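CLALTIX – NEW ALBUM "HEPBURN" OUT THIS MARCH ON TRETITZ

Hi, it's me, the person behind Claltix. The label asked if I wanted somebody to write the press release for this one and I said I'd give it a go myself, so you're getting me for the next few paragraphs instead of a proper writer. Sorry in advance for the brackets.

The new album is called Hepburn and it comes out in March on Tretitz, on cassette, on vinyl and as a download. It's my second full-length and the first one I've made with a real piano in the room. It has nine tracks and the shortest is a little over a minute. The longest takes up most of side B, and I tried very hard to cut it down, and every version I cut sounded like somebody leaving a party without saying goodbye, so I put it all back.

The title comes from Hepburn Street, where I lived for two winters above a dry cleaner. The presses started up before six every morning and I could feel them through the floor, a sort of long sigh and then a thump. I used to lie there working out what tempo it was. I never recorded it while I lived there (I know, I know) but the opening track, "Pressing," is my memory of it, played on the low end of the piano with felt between the hammers and the strings. If you've got decent speakers you'll notice there's a second, slower pulse under the first one. That's a tape loop of me opening and closing the lid of the piano stool.

People who heard the last record, Ilamell, will know I'm fond of a drone. Ilamell was all drones! I made it on one synthesizer in a spare bedroom and I still love it, but by the time I'd finished playing it live I was itching for something with edges. So Hepburn has melodies. Some of them you could even whistle. "Orange Peel" has a tune I'd been carrying around since high school, and "Second Landing" has what I can only call a chorus, although there are no words in it and it only comes around twice.

There's a string trio on four of the tracks, and I want to gush about them for a minute. I'd never written for strings before. I sent over parts with all kinds of impossible stuff in them, notes too low for a viola, slurs that went on for a page, and they very kindly fixed it all and didn't make me feel silly. We did the whole lot in one long afternoon in a church hall with the heating turned off, as the radiators ticked. You can hear a coat zipper near the end of "Ferry Times" and I've decided it's percussion.

The piano itself is an old upright that I bought from a school that was clearing out its music rooms. It has one dead key, the very top one, and it won't hold a tuning at the bottom for more than a week. My tuner came out three times during the sessions and on the third visit suggested I might like to learn to enjoy it the way it is. That's pretty much the sound of side B. "Hepburn (Slow Side)" drifts flat as it goes along, and the strings drift with it, and by the last few minutes everyone has ended up somewhere a bit lower and a bit warmer than where they started. It's my favorite thing I've ever made.

Mixing was done at home, at night, quietly, on the same small speakers I've had forever. I know you're supposed to check your mixes in the car, so I did, and the car made everything sound terrific, and then I had to ignore the car. The mastering was done by the same studio that handled Ilamell, and they sent it back with a note saying they'd barely touched it. I've been unbearable about that note ever since.

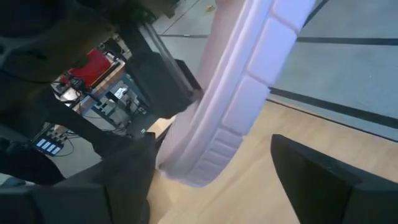

Now for the physical editions, which I'm very excited about. There are 200 copies on vinyl and 103 cassettes (the duplicator threw in three extra and we're not giving them back). Each LP comes with a folded sheet of notes on the tracks, typed by me, mistakes included. For the sleeve I kept asking for something as plain as the music, pale white with just a breath of lavender in it, like molded plastic with shallow grooves between rounded panels, where you'd look twice to decide if there was any color there at all. The printer went through several rounds of proofs with me on that lavender and was a saint about it. The cassette shells are the same shade, or as near as we could get, and the lettering is a soft gray.

The first single is "Orange Peel," and it's up now in all the usual places. Radio people, there's an edit that fades before the quiet bit in the middle, and I'd love it if you played the long one anyway. A second single, "Second Landing," will follow before the album is out, with a B-side that isn't on the record, a solo piano version of "Pressing" that I did in one take with the window open.

I'm also playing a few shows to go with it, all small rooms, all seated. The launch show is at Tretitz's own space above the record shop, which holds 129 people if everyone's friendly. Doors are at 7 p.m. and I'll be on by 8, with the full string trio. I'll play the album in order, take a short break, and then do a few things from Ilamell on the old synth for those of you who miss the drones. The shows after that will be just me and whatever piano the venue has, so the set will change from night to night depending on which keys work.

TRACK LIST

Side A
Pressing
Orange Peel
Lint
Ferry Times
Second Landing
Two Winters

Side B
Stairwell
Hepburn (Slow Side)
Lights Off at the Cleaner's

THE DETAILS

Artist: Claltix
Title: Hepburn
Label: Tretitz
Formats: LP, cassette, download
Price: the LP is $22, and it comes with a download code
Out: March

Preorders are open through the Tretitz shop. Advance copies for review are ready as downloads, and there are a handful of cassettes set aside for anybody who writes about tapes or has a radio show that plays them. Drop the label a line and say which you'd like. I'm happy to do interviews by email or phone, and I'm much better after lunch. Press photos, the cover art and the sheet of track notes can all be sent on request.

Thank you for reading all that! I hope you get to hear it on a slow morning, with the volume up a little higher than you normally would.

– Claltix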